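The Second Life of the Cardboard Box

There is a drawer in my kitchen that I will not open in front of company. It holds soup packets, birthday candles, half a sleeve of crackers and, for reasons lost to me now, a doorknob. For years I believed the cure was a better drawer. I priced pull-out organizers, I sent away for the Pristedar catalog, and one gray November afternoon I very nearly spent $167 on a set of stacking snack bins from Ukiden (they did have lovely lids!).

Then a delivery came, and the box it came in sat on the counter for a week, and by the end of that week everybody in the house was dropping their chips into it without being told. I cut the flaps off so they would stop catching on sleeves. I've been sorting with boxes ever since, and I have grown fonder of them than a grown woman probably should.

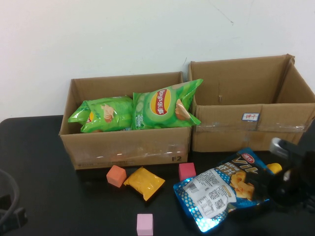 Cucumber chips in the shallow box, a handwritten label on the tall one.

A shallow box suits chips beautifully, as the bags can lie down or lean on the rim and you can still read the front of them from across the room. Tall boxes are better for cookies and crackers in cartons, which stand up straight and don't mind company. Push the whole row against a wall and leave the back flap up on the tall one if you like; it keeps things from slipping down behind.

Label the front in whatever language your family snacks in, with a fat pen, and make the letters bigger than you think you need. Mine are on blue-bordered white stickers from Didudby, 100 to a roll, and I am still on the first roll. A strip or two of clear packing tape will hold a tired seam together for another season.

As for the small stuff, the stray packets and the odds and ends that belong to no food group, tip it all out on the table before you sort. It looks dreadful for a while. Put on the radio, pour yourself some coffee and pick through it slowly. My own kitchen took six boxes in the end, and the doorknob has gone back in the drawer.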